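Rack tending arm, Drillham site
Progress report to the Plarna equipment fund, second period
Prepared by the automation planning group, Weerasinghe Controls

Summary

The grant has not yet been spent on the arm itself. We asked at the start to hold the main order until the layout had been tried in simulation, and that work is now far enough along to give you a firm request. We would like to place the order in April. The total stays within the amount agreed, though two lines have moved and one new line has been added.

Work done in this period

The model of the test bay now has the rack, the arm, the pedestal and the doorway in it. Most of the time went on pedestal position. Our first position put the forearm over the route to the door and we moved it twice. The current position leaves the arm reaching almost level to the rack, and we would like a little more bend at the elbow before we fix it. That can be done by bringing the pedestal 53 mm closer, which we will run next.

The button panel is the harder part of the job. The buttons sit close together and the gripper is wide when open. We have compared pressing with the fingers open and pressing with them closed, and have not settled on either. A plain pressing tip would do the work of both and is the new line in the budget.

Budget

Gripper, parallel, two-finger: £2189. Quoted by Grunis, valid to the end of April. No change from the last report.

Pedestal and floor fixings: £605. Up from the earlier estimate. The first price left out drilling and the levelling plate.

Pressing tip and spare finger pads: £200. New line. We propose to take it from the cabling allowance, which was set too high.

Arm and controller: as in the original application. Grunis has confirmed the price but not the delivery date. Their last three replies gave three different dates, so we have left the installation month blank in the plan.

Guarding has not been priced. The safety assessment has to come first and we have asked for it to be done once the pedestal position is fixed.

Decisions needed from you

Approval to move £200 from cabling to tooling.
Approval to order the gripper ahead of the arm, so that the quoted price is kept.

Next period

Rerun reach with the new pedestal position. Agree the finger setting for the buttons. Send the floor drawing to the Drillham site office.
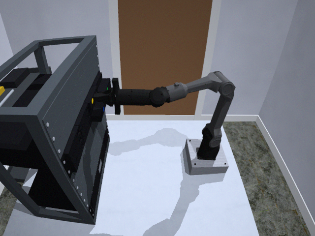
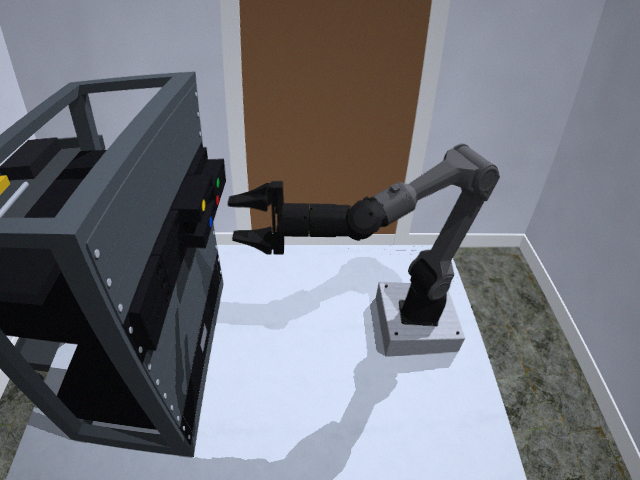

Drillham test bay model: simulated arm on its pedestal, reaching towards the equipment rack.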